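The sheet taped to our bench is titled Good Practice for Hand-Held Grippers, Version 4. Margus Ozoliņš wrote it, and Margus has never met a noun he couldn't capitalize. I've signed it anyway.

Rule one: the Small Item begins in Open Space, clear of the Container. It sounds fussy until you've spent a June morning bumping a drawer unit with your knuckles.

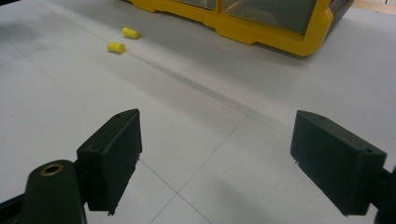

Two earplugs, open jaws, no hurry.

Rule two is my favorite. Look before you reach, and keep the fingers open until you've picked your target. At Britton, my last job, the rule was "be careful," printed in 100-point type. I prefer Margus.

He also wants the jaws level with the work on approach. I manage this until my coffee wears off. 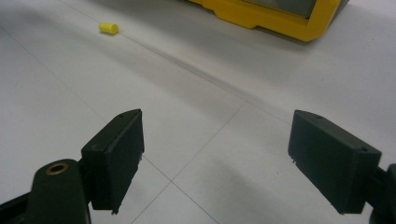

Two hands, one table

Version 3 treated each hand as its own little country. Version 4 admits they share a border. One hand moves, the other waits, and cables hang clear of the work. Vaher in the next bay calls this bureaucracy. Vaher also has 17 open entries in the snag log.

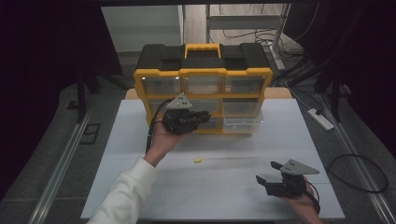 Left hand up by the drawers, right hand down low.

Version 5 is out for comment. I've asked for fewer capitals.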